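11 April 2012

Drying tests, socks. Carried on from the December batch with the same room and the same rail, but this time on the clip hanger and not draped over the bars. The bars left a crease across the leg every time and the double layer held water well past the rest.

Mixed load, all weighed before they went up. Total dry weight 342 g. Spin at 1,000 for all of them. Hung by the cuff, one clip each. Room at 18 degrees, window shut, no fan. Ryu detergent again, half the dose on the box - the full dose left the dark knits stiff last time.
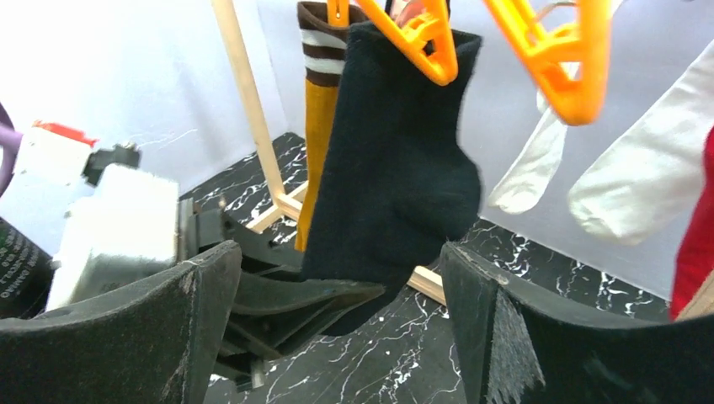 Dark sock and mustard one with the striped cuff, the dark one on an orange clip.

The two hang close together, one behind the other. Should try spacing them, every second clip, and see if the thick ones come down any sooner. I expect the fuzzy knit to be the slow one.

Clip marks: check cuffs after each round. The Prirkon clips bit into ribbing and left a dent that only came out in the next wash. No view yet on the orange ones.

Weighing every 300 minutes is too coarse, the light socks are done somewhere in the first gap. Go to hourly for the next load. Scale needs zeroing between readings, it drifts.

To do - find the other tray for the scale, order spare clips from Ondano, copy December weights into this book.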